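Última actualización: octubre
Categoría: Ergonomía y cultura material / Artículos en abierto
Tiempo de lectura: 5 min

3. Disposición de objetos pequeños sobre superficies de madera
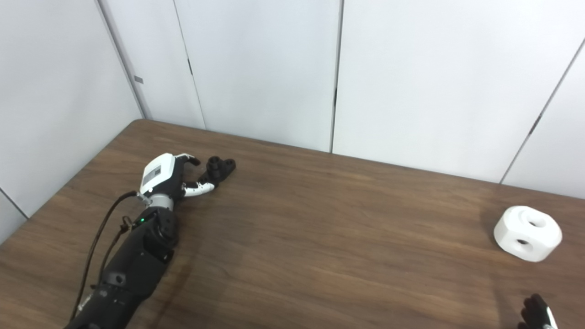

Figura 2. Objeto negro compacto y bloque blanco de aristas biseladas sobre tablero de madera marrón.

3.1. Superficie y contraste

El tablero constituye la variable menos documentada en los trabajos sobre orden doméstico. Las clasificaciones al uso registran los objetos por función o por frecuencia de empleo y tratan la mesa como fondo neutro. En el presente estudio se adopta el criterio contrario, ya aplicado en la serie Emard: la superficie se describe primero y los objetos se caracterizan por su relación con ella.

La madera de tono pardo rojizo con veta visible presenta una dificultad conocida. Un objeto oscuro y mate se distingue de ella por acabado y por valor tonal, pero su contorno puede confundirse con la sombra propia cuando la luz incide en ángulo bajo. Un objeto claro se separa del fondo sin ambigüedad, aunque atrae la atención y desplaza la lectura del conjunto. La Figura 2 reúne ambos casos en un mismo tablero: el objeto negro, de volumen irregular y protuberancias redondeadas, y el bloque blanco, situado a la derecha.

3.2. Forma y apoyo

Se distinguen dos clases de apoyo. En la primera, el objeto descansa sobre una cara plana definida y su orientación puede anotarse con un solo término. En la segunda, el contorno no ofrece una cara principal y la orientación debe describirse mediante la posición de sus salientes. El bloque biselado de la Figura 2, apoyado sobre un lado, se asigna a la primera clase. El objeto negro se asigna a la segunda; su aspecto es similar al de un pomo o al de un grupo pequeño de resaltes cilíndricos, y en la ficha se evitó darle nombre funcional.

Esta última decisión afecta al procedimiento de anotación. En las fichas iniciales, redactadas según la plantilla Danbridge, el campo «uso» era obligatorio. Los anotadores lo completaban por analogía y las discrepancias se concentraban en las piezas de menor tamaño. La plantilla revisada admite el campo vacío y añade 2 campos de forma: «salientes» y «cara de apoyo». Con ella se procesaron 1000 fichas, repartidas en 11 categorías de contorno. Las piezas sin nombre funcional se conservan en el corpus y no se agrupan bajo una categoría residual.

3.3. Distancia y zona de alcance

La distancia entre objetos se registró de forma ordinal (contiguo, próximo, separado). Se descartó la medida en centímetros por dos motivos: los tableros del corpus difieren en dimensiones y la percepción de desorden, según las respuestas al cuestionario Ukham, variaba más con la agrupación que con la separación absoluta. Un tablero con pocas piezas separadas recibía con frecuencia la calificación de «sin recoger», mientras que el mismo número de piezas contiguas se valoraba como «apartado».

La zona de alcance se anotó con independencia de lo anterior. Un objeto se considera dentro de la zona cuando puede tomarse sin desplazar otro. Las sombras proyectadas sobre la madera se excluyeron del cómputo de ocupación, si bien se mantuvieron en la ficha gráfica por su utilidad para determinar la dirección de la luz.

3.4. Limitaciones

El corpus contiene 5 tipos de tablero, todos de madera o de acabado similar, y los resultados no son extrapolables a vidrio, piedra o superficies textiles. La distinción entre objetos mates y brillantes se realizó a simple vista. La comparación con el inventario Tsuchiya, que emplea una escala de brillo propia, queda pendiente de una tabla de equivalencias y se aborda en la sección 5.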